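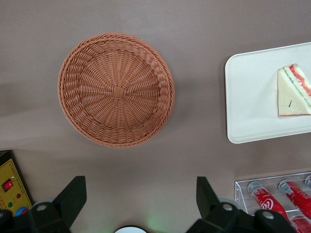 ## Brotkorb, Stulle, kein Plan

Kurz nach eins, muss gleich wieder los, also schnell. Der Korb! Endlich einer, der auf den Tisch passt, ohne dass der halbe Tisch weg ist. Flach, rund, dicker geflochtener Rand, so ein warmes Terrakottabraun. Vom Flohmarkt in Rasten, Gudrun Wunderlich hat ihn mir vor der Nase weggeschnappt und dann doch überlassen - für 21 Euro und ein Glas Quittengelee. Fand ich fair.

In der Mitte vom Boden ist ein kleiner eckiger Knoten, von da läuft alles nach außen. Könnte ich ewig draufgucken. Mach ich aber nicht, keine Zeit.

Rein soll Brot. Brötchen fürs Wochenende, mal Äpfel. Noch ist er leer, weil ich kein passendes Tuch hab. Das karierte ist zu groß, das hängt über den Rand und dann sieht man vom Flechten nix mehr. Leinen wäre schön, 30 mal 30 vielleicht, muss ich mal nähen. Irgendwan.

Mittag gabs Sandwich, Dreieck, auf dem weißen Tablett. Innen rot und ein bisschen grün, reicht. Das Tablett bleibt übrigens, auch wenn Gudrun meint, Weiß und Korb beißt sich. Tut es nicht.

Was noch fehlt:

- Tuch (siehe oben)
- Brotmesser schleifen lassen, bei Wiegand
- Rezept fürs Kartoffelbrot raussuchen, das mit 375 g Mehl - der Zettel liegt irgendwo in der Schublade

Backen dann im Juli, wenn die Küche fertig gestrichen ist. So, Jacke, Schlüssel, weg. Fotos vom Brot kommen nach, wenns was geworden ist.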